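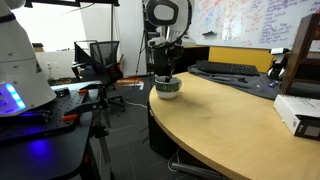 Valtdale Shared Workroom: Frequently Asked Questions

Where is the workroom?
Room 222, on the second floor of the Tramholm building. The door is unlocked at 8 a.m.

Do I need to book a desk?
Only if you want it for more than two hours. The booking sheet is on the Valtdale members' page.

Can I move the keyboard or unplug the computer?
You can slide the keyboard over to make space. Please leave the tower under the desk plugged in, along with any cables on the floor.

I left a jacket behind. Where will it be?
Check the desk you used first. Clothing stays in the room for two weeks, then goes to the front office. Small items such as USB sticks go to the office the same day.

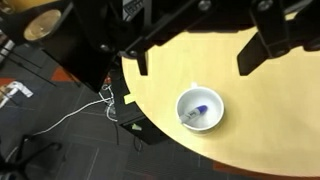
Markers and Whiteboard

Where do I put a marker when I'm done?
Cap it and stand it in a white mug. Any mug on a desk or on the round table is fine.

Can I drink from the mugs?
No. Cups for coffee are in the kitchen down the hall.

Can I erase the whiteboard?
Ask first if there is writing on it. Notes in blue, purple or red may all belong to different groups.

What if a marker is dry?
Throw it out and email Florin Ilie for a new one. Use dry-erase markers only.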